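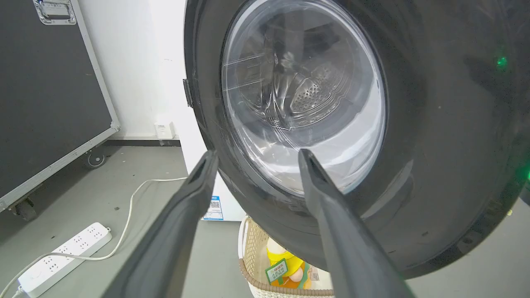 kumi_h
Hello all, I moved to Rirkmont in October and I want to ask about water hardness. The report of the town says 300 mg per liter, and the paper strip I bought shows the same color. My kettle gets white after 6 days. Now I worry for the washer. It is dark gray with a glass door, and there are faint streaks across the glass which I can't remove with a wet cloth, so I wonder if this is lime or only scratches. Also the towels feel like cardboard. Do I need a softener for the whole house, or is it enough to use less detergent and some vinegar? I rent, so I prefer not to cut pipes.
Kumiko Honda

oteo_bill
Welcome to Rirkmont. With 300 you want a real softener. Our Oteo has been in the basement nine years and the heating element in my washer is still the first one. Vinegar every week is bad for the rubber seal.

psalcedo
I don't agree that a renter should buy a softener. I paid 712 for mine, plumber not included, and when I left that apartment it stayed there. Citric acid in the empty drum, hot cycle, once every two months. And yes, more detergent in hard water, not less. Too little is why towels go stiff.
P. Salcedo

kumi_h
Thank you both. More detergent? The manual of my old machine said the contrary, but that was in a city with soft water. Which one do you use, Purificación?

psalcedo
Clarkuvach powder, the plain one. The liquid left a gray film on my dark shirts.

dunmore_st
Powder at 40 degrees is fine, but in a cold wash it clumps. I got white crumbs in every pocket. Liquid for me.

oteo_bill
I still say you are treating the symptom. The lime is in the shower, the kettle, the faucets, everything. Ask the landlord. Mine paid half.

dunmore_st
Your landlord is not everybody's landlord, Bill.

kumi_h
I wrote to the landlord, no answer yet. Meanwhile I bought citric acid at Cordero, the hardware store near the bridge. The bag says around 100 grams for one cycle. Is it correct to put it directly in the drum, or in the drawer?

psalcedo
Drum. No clothes, no bleach in the same wash. Then run one rinse after.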